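Help us find out why our grippers let go
Call for participants, Bunix gripper study, Skirkelside

We have a fault, and we'd love your help chasing it down.

Our hand-held gripper, Sang, sometimes opens when it shouldn't. The person holding it hasn't touched the release, the fingers are closed on a sock or a TV remote, and then they just spread. In our last round of testing it happened 41 times. Nothing worse than a cracked mug so far, but the same finger linkage is meant to go onto robots that will work next to people, and we won't put it there until we know what's going on.

We've tried to bring the fault on ourselves and we're bad at it! All of us hold the thing the same way by now. We need new hands: big, small, left, right, impatient, careful.

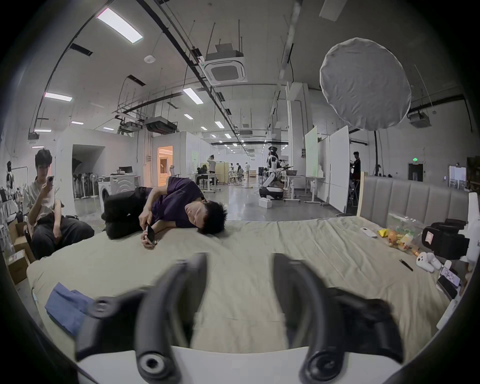
Sessions run for 2 hours, with a break whenever you want one. You'll pick up and put down ordinary household things, fold some laundry, tidy a bed, and tell us the moment anything feels off (a click, a slack finger, a grip that goes soft). If Sang drops something, great, that's a good day for us. Every drop gets logged and you'll be welcome to look through the log with us afterward.

Who can join: anyone over 18 who can comfortably hold a light tool in one hand. No technical background needed. Please don't sign up if you have a recent wrist or hand injury. The fingers can pinch, so we'll show you where to keep your free hand before you start, and the session stops any time you say so.

We're looking for 35 people. You'll get $100 per session, plus bus fare if you're coming in from Dovville.

Sign up at the Bunix front desk in Skirkelside or through the form on our studies page by 18th September. Tell us which hand you write with and whether mornings or evenings suit you. We'll send everyone who takes part a plain write-up of what we found in November, including if the answer is that we still don't know.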